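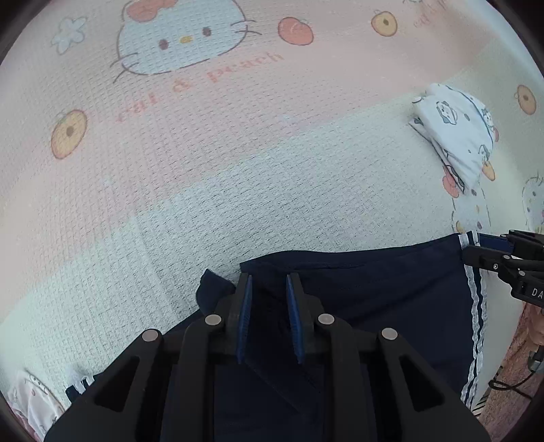

Cat & peach print on waffle weave.

Reading a price increase notice

I have been collecting price increase notices since I moved from purchasing to the supplier side. The folder now holds 147 of them. Most are one page, most come as a PDF attached to an email with a vague subject line, and most leave out at least one thing the customer needs in order to act.

The notice is a small piece of corporate communication and gets little attention compared with a product launch or an annual report. It is usually drafted by sales, checked by finance and softened by whoever handles marketing, in that order. The softening stage does the damage. A sentence that started as "list prices for group B go up 3 percent on orders shipped from May" comes out the other end as "modest adjustments across selected lines to reflect the current environment." The second version can't be entered into anything. A buyer has to call, and the rep who takes the call often has only the same PDF.

What a buyer needs

Four fields do most of the work: which items, how much, from when, and what the date is attached to. The last one is the one most often missing. "Effective May" can mean orders placed from May, orders confirmed from May, orders shipped from May or invoices issued from May. For a supplier with long lead times these are different months with different money attached. If I have an open order placed in March and shipping in June, I want to know which price applies before I sign off on the budget.

Purkel sent out a good one last spring. It was dull. It had a table with the item code, old price, new price and unit of measure, then one line saying that orders confirmed before the change would be held at the old price whatever the ship date. No paragraph on partnership. Our accounts team loaded the table the same afternoon and had no questions.

Ó Conaill went the other way. Two pages, a signature block in blue script, a paragraph on the history of the firm, and the increase itself described as "between low and mid single digits depending on category." The price file came 21 days later. By then the effective date had passed, and we had a run of invoices that matched neither the old list nor anything we had been given. Every one of those was placed on hold. The supplier lost more in delayed payment during that period than I would guess the increase brought in, although I have only our side of the ledger.

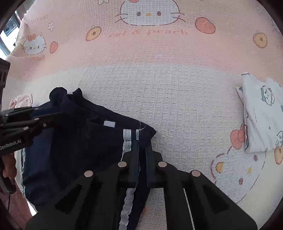
Pink and off-white, with the fruit.

Reasons, and how many to give

There is a common belief that a notice should justify itself at length. I used to hold it. Having read the folder end to end, I would keep the reason to two sentences and make it checkable. "Our freight contract was renewed at a higher rate in January" is checkable in the sense that a customer can ask which lanes and get an answer. "Unprecedented global pressures" gives the customer no handle on it, and it reads badly when the next notice arrives a year later with the same phrase in it. I have one supplier whose pressures have been unprecedented in four consecutive letters.

A reason also sets up an obligation. If you tie the price to a single input, such as resin or cocoa, you should expect a letter from the customer when that input falls. Vikport handles this with a formula. Their surcharge is printed as a separate line on the invoice, it moves monthly against a published index, and it goes down as well as up. I have seen it go down. The base price has barely moved in the time we have used them. It makes the invoice longer, and our system needed a new charge code, but I haven't had to argue with them once.

The formula approach doesn't suit everyone. It works when one input is a large share of cost and has an index that both sides trust. For a product with many small inputs it turns into a spreadsheet that only the person who built it can maintain, and that person will leave.

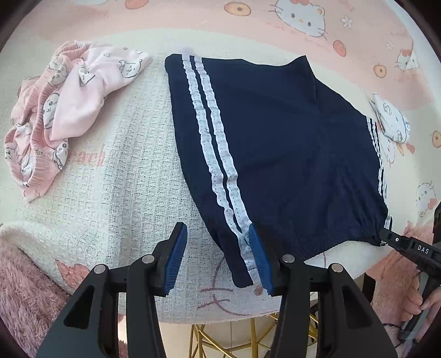 The other thing I look for is the treatment of small accounts. Large customers usually hear by phone, weeks before anything is printed, and they negotiate. Small ones get the PDF. This is normal and I don't think it is improper, but the gap should be kept short. People move between companies and they talk. A small customer who learns that the increase was announced to somebody else in February, and to them in April, will assume the worst about the terms as well as the timing.

Sending in one batch helps. When we did our own notice last year we had 100 accounts on the list and used Zindum to merge each customer's own items and prices into the letter, so that each account received only the lines it had bought in the prior year. The merge took an afternoon. Cleaning the contact data took much longer. A surprising share of the billing addresses belonged to people who had changed jobs, and several customers had the same contact entered under two spellings, which would have meant two letters with two different item lists.

Things I would change next time: put the effective date in the subject line, attach the price file as a spreadsheet as well as a PDF, and give the reps the full set of letters a day before they go out. We did the third one on the same morning and it was too late. The first calls came in before the reps had opened the folder.

I would also drop the apology. Ours said "we regret any inconvenience," and two customers replied to that sentence specifically and to nothing else in the letter. An increase is a commercial decision. It can be stated plainly, with thanks for the business if you mean it, and a phone number that someone answers.

I am still working through the older half of the folder - the scans need to be typed up by hand - and will post the breakdown by effective date wording once that is finished. If you have notices you can share with the prices blacked out, the address is on the contact page. Letters from before email are especially welcome.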